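Hondau halts handover work on two-arm bench cells after grip fault

Rikville, 2024-05-10 — Hondau has stopped all shared work between people and its two-arm bench cells until a fault in the grip release is corrected. No person was hurt. One cell was damaged, and the test part in it was torn along one side.

The fault appeared during an endurance run of 2,000 cycles at our Rikville workshop. In each cycle, both arms take one end of a flexible part, move it, and let go at the same moment. At cycle 200 the first arm opened and the second did not. The second arm then continued to its next position with the part still in its grip, and pulled it against the first arm, which was already closing again.

The operator on duty pressed the stop button. Both arms lost power after 2 seconds, and this is longer than our own rule permits. We consider the slow stop to be the more serious of the two problems, and we report it here for this reason.
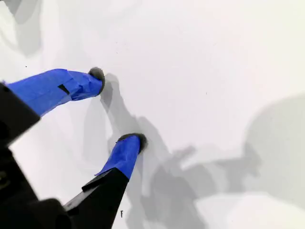 Our first check was of the fingers. In an earlier case, a worn fingertip had stuck to a part and the control program had read this as a closed grip. We changed the fingertips on both arms and repeated the run, but the late release came again. The fingers are therefore not the cause. The error is in the message that tells each arm what the other one has done. When this message comes late, the arm uses the old one, and the program gives no warning.

"We had tested the loss of a message, and in that case the arms stop correctly," said Holger Rustad, head of product safety at Hondau. "We had not tested a message which arrives, but too late. This was our mistake, and it is not a mistake of the operators."

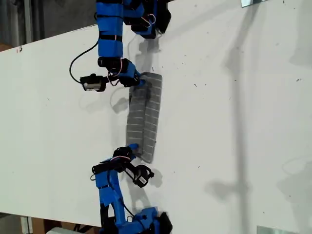
Hondau has delivered 8 cells with the same control program, to customers in Callberg and Seixas. All of them have been contacted by telephone and in writing. The risk is highest in work where the arms share one soft part, as with the gray piece that is held at its two ends between the blue arms, because each arm must know the state of the other before it moves. Cells in which the arms handle separate parts may stay in operation, but only with the guard closed.

Until the correction is installed, we ask customers to do the following:

Keep hands outside the work area while the arms have power.
Do not start a program in which both arms hold the same part.
Cut the power at the main switch before removing a part that is stuck.
Write down each late release and send the record to Hondau service.
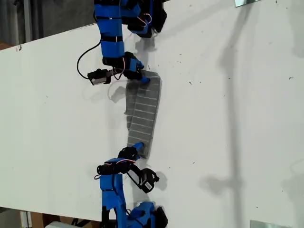

Two arms with a gray fabric strip between their grippers.

A new version of the control program is now in test. It gives each message a time limit, and it stops both arms when the limit is passed. The stop circuit is also being changed, and for this a technician must visit each customer. The visits will begin in May and are free of charge — including for cells where the warranty has ended.

Hondau will publish the full test report when the endurance run has been completed without a fault.

Press contact: Holger Rustad, Hondau, Rikville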